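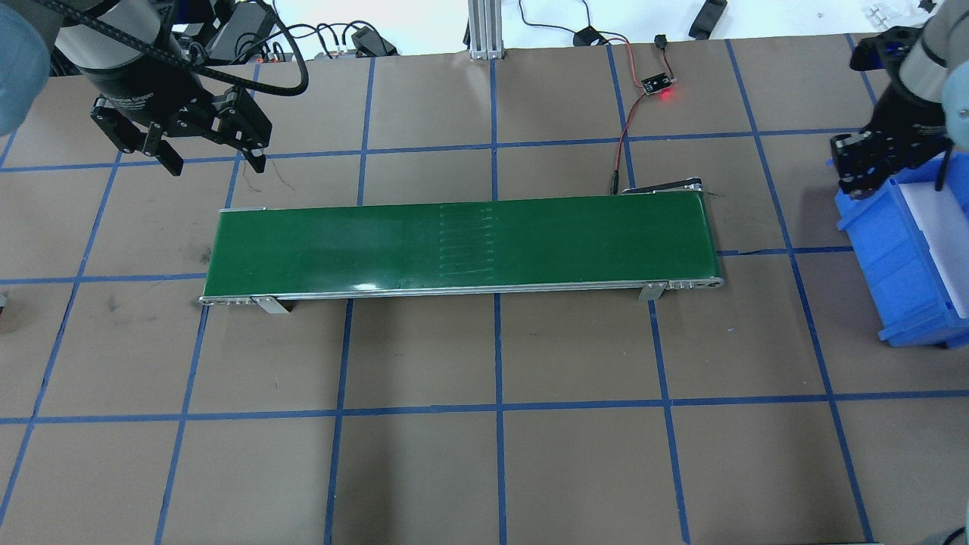
Gulidard cell

The Gulidard cell is a two-arm bench cell used for sorting trials with small parts. It was laid out by Revathi Chacko and is documented in the Nkuna workshop notes.

Layout

The work surface is covered with brown kraft paper, marked into a grid with blue masking tape. A long, narrow conveyor with a flat green belt is held to the table by small bent metal brackets. Each arm carries a black gripper. A blue plastic bin stands at the right edge, within reach of the right-hand arm. A small circuit board lies behind the conveyor, joined to it by a red and a black wire.

Setting up

The conveyor is set parallel to the nearest tape line, with an error of no more than 2 mm over its length. Both arms are then driven to 16 reference points on the grid. Points that miss are taught again at low speed. The bin is placed last.

Maintenance

Belt tension is checked after every 20 hours of running. The belt is wiped with a dry cloth and its seam examined for lifting. Gripper screws are tightened at the same time. The belt is replaced after roughly 2,000 hours. Paper and tape are renewed together, after which all reference points must be taught again.

See also: Rarora cell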